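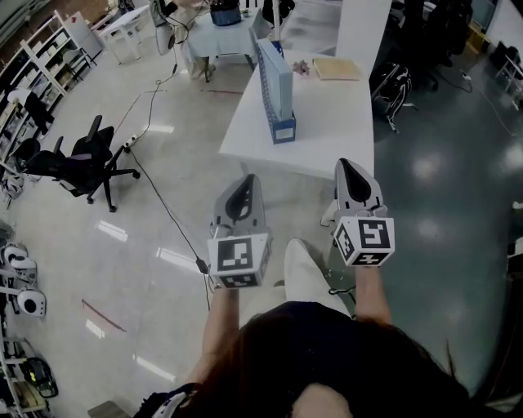
Speaker notes – "Do open offices make us talk more?"

Start without the title slide. Ask who has been told that knocking down walls brings people together. Wait for hands.

The claim I keep hearing comes from Tirnitz, who sell the desks. Their brochure says teams "connect more" after a refit. Connect how? I wrote to Emmanuel Mollel there and got the same brochure back.

What they have: one survey, 48 replies, sent out two weeks after the move. People like new chairs. Ask them again in October.

Slide 2 – shared tables
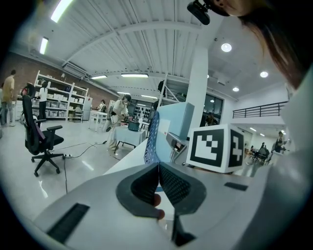

At a white table, hands busy.

Leave it up while I talk about noise. Sitting close to someone is easy to measure. Whether a useful word passes between you is harder, and the vendors skip that part.

Kinyua office: Neema Biwott counted chat messages before and after their refit. 3628 in the month after, and up on the month before. Same people, no walls, more typing. Don't oversell this – one office, and they had a deadline.

Godfrey will say his team loves it. Fine. Godfrey has a door.

If time is short, drop the rent slide and go to questions. Somebody will ask about headphones. I have no good numbers on headphones and should say so.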